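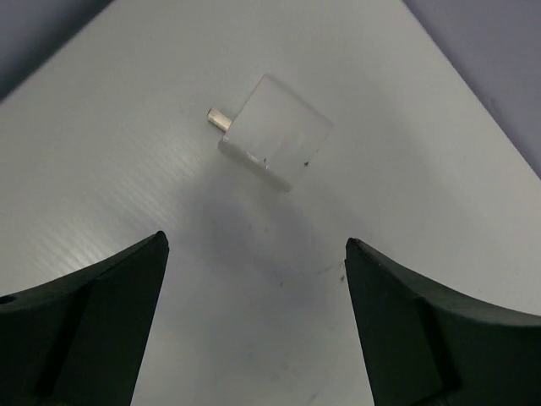 A frosted cube with a metal peg in its side, seen from between the gripper's fingers at Planeteck. Photo: Planeteck

Pale block, pale board. For a learning system, that's a lovely hard problem, and the crew on Planeteck's Talik project can't get enough of it. Since March they've been guiding the arm by hand through one pick after another, saving each try as an example for the model to copy. The library now holds around 2,000, and fumbles stay in, labelled as fumbles.

I had a turn at the controls and was hooked in minutes! You start to favour certain approaches — I kept coming in from the same side — and that's a habit the model would happily learn. So operators swap every two hours, and the block gets a fresh angle before each try. Next up is a darker board, which I'm told will feel like a holiday.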